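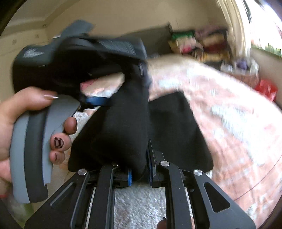

Open day safety checklist, with comments
Site: Birnard demonstration rooms
Date: 22 March 2018
Checked by: Viorica Grecu
Host: Jaxon McKinnon (Dranell)

1. Visitor route marked and clear
Yes. The tape stops short of the second room and people drift. Extend it before the afternoon group.

2. Emergency stop within reach of the presenter
Partly. There is one on the arm table. Jaxon says the presenter "never needs it." Move it to the front edge anyway.

3. Emergency stop tested today
Yes, twice, once at my request. The log had it down as tested before I got there. Nobody could tell me who signed.

4. Hand-held grippers: pinch points
Comment: visitors are told to keep fingers off the joints. Fine, but the free hand is the one I worry about. Anyone steadying a bulky item with one hand and closing the gripper with the other has fingers near the tips. Say so in the briefing.

5. Long nails, rings, loose sleeves
Not covered in the briefing. Add.

6. Cords and straps
Fail. Tape down or reroute anything a visitor can step over. Straps on the items being handled should be tucked in first.

7. Load limit for the arm
Sheet says 600 grams. The bag used in the morning run weighed 482 on the kitchen scale, so passed. I would still like to know where the limit comes from. Bogdan Krawczyk to ask Dranell for the test report.

8. Claims on the poster
Not strictly safety. "1,310 household tasks learned" is up by the entrance with no source. If visitors believe it they will stand closer than they should. Lena Czerwiński thinks I am being fussy. Take it down or back it up.

9. Group size
Limit of 7 per room. Kept in the morning. Check again after lunch.

10. First aid kit
Present, sealed, in date.

Result: may continue once items 2, 5 and 6 are fixed. Recheck at 1 p.m., V.G.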